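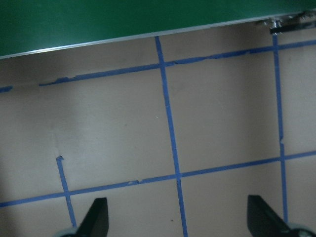

Blue painter's tape on the tan surface, next to the green panel and its metal edge strip.

Jun 28, 2019

1/7 Tunlow Community Workshop is updating the way shared work surfaces are marked out. Members are asked to read this thread before their next booking.

2/7 Sections are now marked in blue painter's tape. Please keep tools, glue pots and offcuts inside the section named on your booking slip.

3/7 Tape is to be laid by staff only. If a strip has lifted or torn, leave it in place and tell the front desk. Replacement strips are kept there.

4/7 Other tapes are not permitted on the surfaces. Cloth tape and packing tape leave a residue, and the cleaning fee for removing it is $26 per section.

5/7 The metal edge strip is not a cutting guide. Cutting mats and steel rulers may be borrowed at no charge and must be returned by closing time.

6/7 The Skaltiver Room will follow the same layout from October. Groups with a standing booking in that room will receive a floor plan by email.

7/7 Questions about section sizes or access needs may be sent to the bookings office. Replies are normally issued within 11 working days. Members who need a full surface for quilting, banners or large models should say so on the booking form.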